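4.2 Bin picking of mixed household and workshop items

The second task family asks a simpler question than the assembly tests in Section 4.1: can a fixed arm clear a bin of the odds and ends that pile up on a workbench or under a kitchen sink? People do this chore without much thought. For a machine it remains hard, as the items differ in shape, stiffness and surface finish, and they touch and overlap. All trials used a KUKA arm with a parallel-jaw gripper over a sheet-metal bin clamped in place (Figure 3). 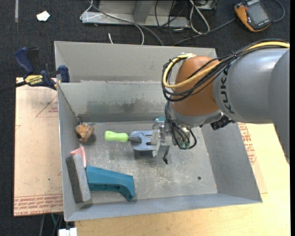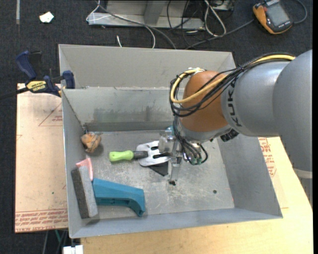
Figure 3. Two moments from the Camirari bin-picking trials. The gripper is over a grey-blue plastic tool in the first and over a slotted metal plate in the second. A lime-green handle lies beside the target in both.

4.2.1 Procedure

Each trial began with a set of items tipped into the bin by hand. No effort was made to space them out. The arm then made one grasp attempt at a time until the bin was clear or 70 attempts had been used. A grasp was counted as a success if the item left the bin and stayed in the fingers until the release point. Items dropped back into the bin stayed in play. Items dropped outside it were recorded as losses and were not returned.

We compared 2 grasp planners. Ginell scores candidate grasps from a depth map alone. Uren uses the same depth map but adds a colour channel, and it is allowed to push an item before closing on it. Both ran at the same arm speed and with the same fingers. The Veres simulator was used to tune Uren's push length and was not used for any result reported in this section.

4.2.2 Results

Across both planners we logged 1161 grasp attempts. Blocks and sponges gave little trouble to either planner. Thick handles were also reliable when they lay clear of the wall, though long tools tended to swing after lift-off if they were held near one end. Most failures fell into 3 groups: flat metal parts lying close to the floor, items leaning against a sloped wall, and pairs of items lifted together.

Flat metal was the worst case for Ginell. Shiny surfaces left holes in the depth map, and the planner often chose a grasp on a neighbouring item instead. Uren did better here, but its pushes sometimes drove a thin part into a corner where the fingers could not reach it - a failure we did not see with Ginell. Double picks were common to both planners and were counted as failures even when both items reached the release point.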